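Bench Automation Forum > Standards and Good Practice > Loose parts on the table during flower handling

stemcell_ray
Original post, 9th February

I'm writing the good practice sheet for our two-arm cell and want opinions before it gets locked. The work is artificial flowers: pick from the table, hold, place in a basket. The sheet is loosely based on the Gernine bench rules, which were written for boxed goods and don't say anything about leaves.

The part I'm stuck on is loose foliage. Sprigs come off stems and end up on the table. My draft rule 5 says the arm may start a pick only if the approach path is clear between the open fingers and the target. Leaves elsewhere on the table are allowed.

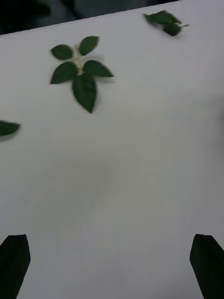

Wrist view, fingers open, leaf sprigs toward the far side of the table.

I would call that one a legal start under rule 5. Our other shift would not. They want the whole table cleared before any motion. Which way do you run it?

tallow_bench
Reply

Whole table cleared, every time. We tried the clear path version on a Covar cell and the trouble was that people stopped agreeing on what a path is. One operator draws it as wide as the fingers, the next one draws it as wide as the wrist. If the rule needs judgment, it will be applied differently on each shift. A bare table needs no judgment.

Also, fabric leaves move. You bump one and it goes somewhere you didn't plan for.

stemcell_ray
Reply

I get that, but a bare table is not the job. The sprigs are parts too. They get picked like the flowers do. If I clear them first, I've done by hand what the arms are there for.

What I could do is define the path. Draft wording: "The path is the full width of the gripper housing plus 40 mm on each side, from the fingertips to the far side of the target." Then anyone can check it with a ruler.

The second half of the rule covers two arms. If one arm is holding a flower, the other stays open and empty until the held flower is released or parked. A long stem hanging off a gripper takes up more of the table than the gripper does, and I don't want both arms carrying at once.

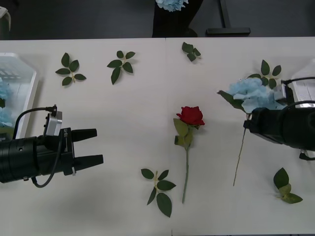

So the arm with the hydrangea has right of way and the open one waits on its own side. I had first written the rule with the center seam as the boundary. I dropped that because a rose laid near the middle belongs to whichever arm is called for it, and the seam only tells you where the panels meet.

mm_per_sec
Reply

Disagree on dropping the seam. You can see it, you can point at it, and a new operator understands it in one sentence. Keep it as the default boundary and write an exception for targets in the middle. The Kuroda template at my last place did it that way and the exception was two lines long.

Agree on one carrying arm at a time.

tallow_bench
Reply

I'd accept the 40 mm wording if the ruler check is logged. If it isn't logged, it won't happen past the first week.

What about the hanging stem? Does your path width include it? A gripper width plus 40 says nothing about a stem that swings.

stemcell_ray
Reply

Good catch, it does not. Adding: "When a part is held, the path is measured from the outermost point of the part, stem and leaves included." Logging I can live with if it's one tick box.

Next item, rule 9. Close views of the bloom. I want the wrist view checked before every grip, but when the bloom is that close it takes up a lot of the picture and whatever is behind it is hard to judge. My draft says the wrist view may be used to check the part, but not to check clearance. Clearance has to come from the fixed view.

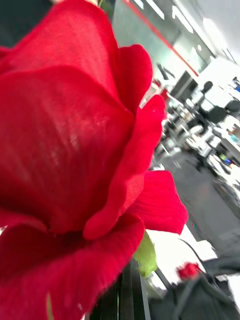
pallet_nine
Rule 9 is right and I would make it stricter. We had it as "should" in our sheet at Firkbridge and changed it to "must" in July after we found operators were clearing moves off the wrist view alone. The fixed view gets checked first, then the wrist view. If the fixed view is blocked by an arm, the move waits.

mm_per_sec
Reply

"The move waits" is going to hurt you on a two-arm cell. One arm or the other is in the way of the fixed view a lot of the time. I'd allow the second arm to back off to its parked position so the view opens up, and say so in the rule. Otherwise you get people standing there with no permitted next step, and they will make one up.

pallet_nine
Reply

Fine with me, as long as the parked position is defined and the arm backing off is empty.

stemcell_ray
Reply

Taking both. "Must" goes in, and so does the back-off. The seam comes back as the default with the exception for the middle. Tallow, I know you still want the table bare. I'm leaving rule 5 as clear path for now, with the ruler check logged, and I'll post the log sheet here when it's laid out.

tallow_bench
Reply

I still think you'll end up at a bare table. Post the log sheet and I'll mark it up.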